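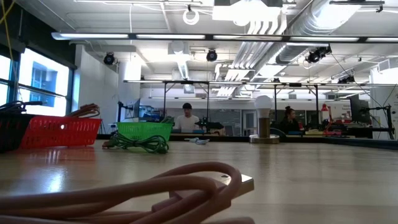 Why is a cable harder for a robot to tidy than a cup?

A cup keeps its shape when it is picked up, so a robot that knows where the cup is and which way it is facing knows nearly everything it needs. A cable changes shape as soon as it is touched, and most of it may be hidden under itself.

The team behind Stullora, a research project at the Tandisach laboratory, has spent most of the past year on that difference. Its results, released in September 2023, concern one narrow job: take a named cable from a table and put it in the right basket, without dragging its neighbours along.

The usual approach is to work out the full path of the cable from one end to the other before moving. This does well with a single cord on a plain surface. It does badly with thick coils, where one loop lies over the next and the software has to guess which strand comes out on the far side. A wrong guess early on spoils the rest of the plan.

Stullora's method, called Kassa, leaves the full path alone. It looks for a short stretch of cable that it can follow with confidence, lifts that stretch a little way and looks again. If two strands rise together, it puts them down and tries somewhere else. The robot keeps a record of what moved, and after a few lifts it usually has a fair idea of which loops belong to which cable.

Kassa was trained on 996 recorded attempts, with people guiding the arm by hand. Failed attempts were kept in the set. The researchers say these were useful, mainly for teaching the system when to let go.

In testing the team ran 168 trials with cables of different thickness and stiffness. The older method, known in the lab as Dullero, failed in 41 of them. Kassa failed in 2. It was slower, though, and on simple layouts the extra lifting gained nothing at all.

Shiny tabletops remain a nuisance. A bright reflection can break a cable into pieces as far as the software is concerned, and a coloured basket can tint the surface beside it. The team chose to leave the lighting as it was -- a workshop or a stockroom will have the same trouble.

Connectors are the next problem. A plug can catch on a loop or in the holes of a basket, and Kassa has no way of feeling the snag until the cable goes tight. A new set of trials with force sensing in the wrist is due to start in December.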